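# Pratholm ceramics and antiques fair, March
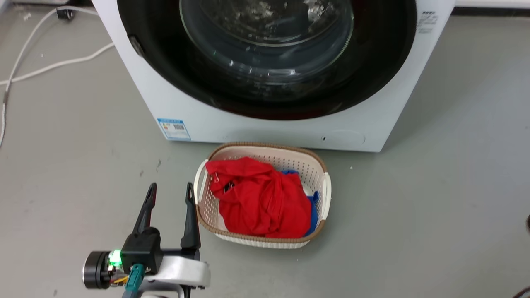 *A white front-loader with a black door rim, blue-and-white label below.*

The organisers promised 56 dealers and "museum-grade majolica". I paid my entry and went looking for it.

Van Hecke had the best-lit stand and the boldest tags. A leaf-moulded jug, lot 2702, was marked at 2000 and called Victorian. The glaze pooled nicely at the handle, but the foot looked far too clean to me, and the impressed mark was mush. Ilídio Bragança, minding the stand, said it came from a private collection. Which one? He'd have to check.

Wilson Cárdenas was more forthcoming. He turned over a Celtitz butter dish and showed me the restored rim before I'd asked — a hairline too, under the lid. He wanted 40 for it. I offered less and didn't get it.

The talk on spotting fakes was given by a dealer with stock to sell. I left before the questions and caught the early bus.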